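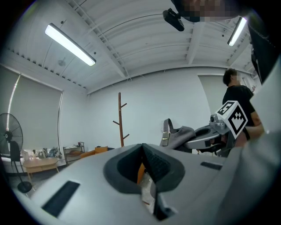
Category: Publishing and Queries » Small Presses » Railroad and Transport Books

Subject: Submitting a branch line history, which press?

tenderfirst
I finished a history of a short freight line in February. It runs 267 pages in Word with footnotes, plus 80 photos, most of them from my uncle's albums. I'd like a publisher who knows railroad books. So far I have Indari and Gonent on my list. Has anyone here sent work to either one? Do they want the whole manuscript or only sample chapters?

millrace_k
Gonent did my second book. They asked for a proposal, a chapter list and two chapters. Don't send the full thing unless they ask. They took 10 weeks to answer and the answer was a form letter with one handwritten line on it, which turned out to be a yes. Editing was light. I would have liked more of it.

Dunmore Yard
I'd skip Gonent. Their paper is thin and photos show through from the other side. If the pictures are half the point of your book, look at Canpolat. They print on coated stock and their editor, Krešimir Radulović, reads railroad material himself.

millrace_k
The show-through was in the older paperbacks. Mine is fine — I have it next to me.

Dunmore Yard
I bought one this spring and it was not fine. We may have to disagree on that.

tenderfirst
Thanks both. Does Canpolat take writers without an agent?

Dunmore Yard
Yes. I never had one. Put the photo permissions in the first email, in a list. Mine came back with a request for them before anyone had read a page.

slowfreight
Ask yourself how many people want this book. A short line history sells to people who lived near it and to a few collectors. I did mine through Clorkard, paid for the printing, and sold it at train shows and the county museum. I kept control of the cover and the price.

millrace_k
Clorkard is a printer with a website. The writer pays, so I wouldn't call it a publisher. There's nothing wrong with that if you know it going in, but tenderfirst asked about presses.

slowfreight
I said I paid. He can decide for himself.

tenderfirst
She can, yes. I'd rather not store boxes of books, so I'll try the presses first. One more question. Should I cut the photos down before I submit?

Dunmore Yard
No. Send a few good scans and say how many you have in total. They'll tell you their limit. Mine went from too many to far too few and I argued a dozen back in.

millrace_k
Agree with that part. Also move the footnotes to the end of each chapter. Gonent made me do it later and it took a whole weekend.

Comments (2)

ballastpile: Useful thread. My topic is streetcars and I had the same question about permissions. Does a family album need a signed letter?

Dunmore Yard: Canpolat wanted one from me, signed by my cousin. Ask whoever you submit to.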